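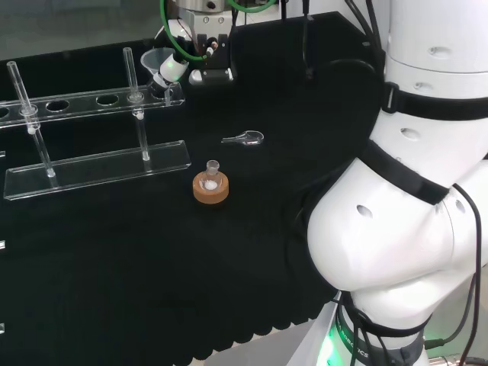

Search this site Enter keywords Go

Millet party picks Diledcombe for campaign stop

Saturday, January 27, 2018

The Millet party's candidate for governor stopped in Diledcombe on Friday, first visit of the campaign. Crowd of roughly 498 at the old market ground, police said. Speech ran 33 minutes, mostly roads and school fees.

Before the rally a short call on the town elders. Closed doors, no statement after. The party's local chair said the talks were "cordial" and left it at that. 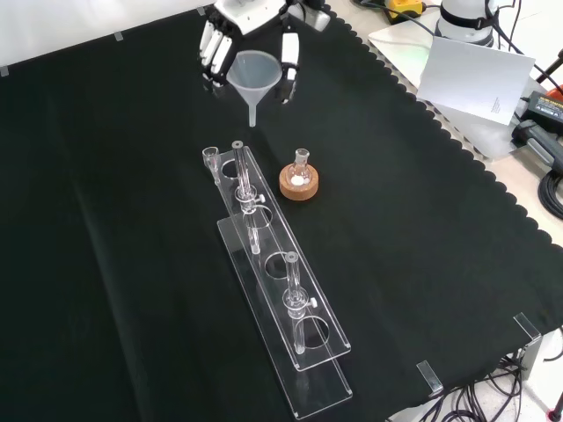 A plastic funnel held over a black cloth.

Diledcombe has gone to the ruling party in the last 3 elections. Supporters from Rilovow came in on 5 buses, one of them arrived after the speech was allready over.

Next stop is Brornema, were the candidate is due to meet traders on Monday morning. The ruling party has not said when its own canidate will visit.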